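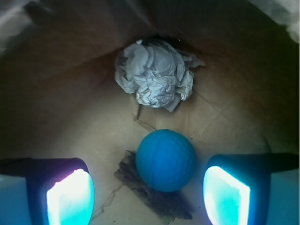
Learning to let go of a blue ball

I've been meaning to write this one up since March, and the kettle is on, so let's have a go. For anyone new round here, I spend most of my evenings teaching a robot arm to pick things up, which mostly means me driving it by remote control and the computer taking notes. The arm is called Urquhart (long story, and not a very good one) and the software I use for the recording is Zorivov, which I've grumbled about before and have grown rather fond of.

The job this time is simple to say out loud. There's a blue ball in among some brown paper and other odds and ends, and I want the gripper to go down, close on the ball and lift it clear without bringing half the rubbish along with it. I did 403 goes in the first batch and was terribly proud of myself, right up until I watched them back and saw how much I dither. I hover, I creep down, I change my mind and creep up again. A robot that learns from you learns your dithering too!

So I threw out the lot and began again, and the new set now stands at 847.

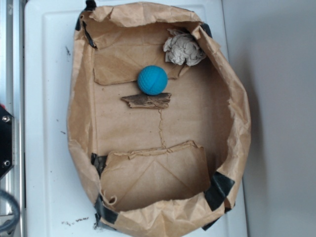 Making the tray

It's a brown paper bag with the sides folded up and black tape on the corners and seams. I did look at the proper bins from Orelell, but paper suits me better for this — it creases, it sags a bit, and the walls give if I come in too wide. The crumpled paper tucked up against the side is there to be a nuisance, and so is the rough brown piece by the ball.

What I've learnt about driving

Go slower than you'd like on the way down, and then commit. I line up the fingers well above the tray, take a breath (really), and go straight in. I also stop after 4 batches in an evening, because my hands get lazy and I start cutting corners on the lift.
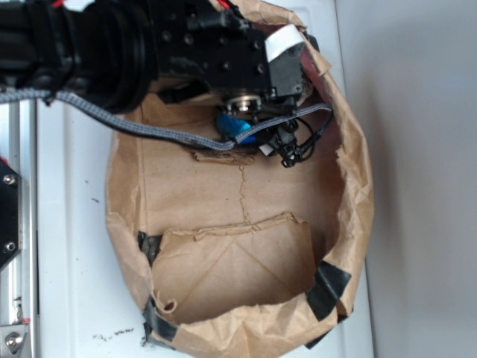

The other habit I'm trying to build is starting from a different place each time. It's so tempting to park the arm in the same comfy spot, and then of course it only ever learns the one way in. My friends at the Flollota club have been nagging me about this for ages, and they were right, bless them. I'll start the training overnight and let you know how it gets on.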